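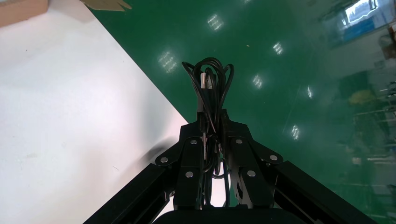

Edge Detection for a Wrist Camera over Reflective Floors

Reading time: 2 min

Group: Shiuli Ekanayake, Demyd Kostiuk, Nazmiye Altıntaş
Supervisor: Müzeyyen Akyol

1. Task

Our part of the Saludo project was the perception node that finds the border of the white work surface from the wrist camera. The planner uses this border to keep the gripper over the surface. The old node thresholded on brightness, and ceiling lights mirrored in the green floor passed the same threshold as the board.

2. Method

We dropped brightness and segmented on hue and saturation first. A light patch on the floor is still surrounded by green, so any bright region enclosed by floor pixels is filled in as floor. A line is then fitted to the remaining border with RANSAC.

The gripper and its cables cover part of every image. The plates do not move much in the image and a fixed mask was enough. The cables swing, so Demyd wrote a second mask that grows when the wrist turns. It is crude – it sometimes hides usable border – but the line fit tolerates gaps.

3. Results

We labeled 318 images by hand. The old node gave a wrong line in 20 of them, the new one in 3. Two of the three had the arm's shadow lying close to the edge. In the third, loose cardboard at the border was taken as part of the board.

4. Open points

The hue limits are set by hand in the config file and need to be redone if the lighting changes. Nazmiye started a calibration script but it does not yet write back to the planner's parameters. We also have not tested with the wrist tilted.

Contact: Perception group, Saludo project | © Student Project Reports | Back to top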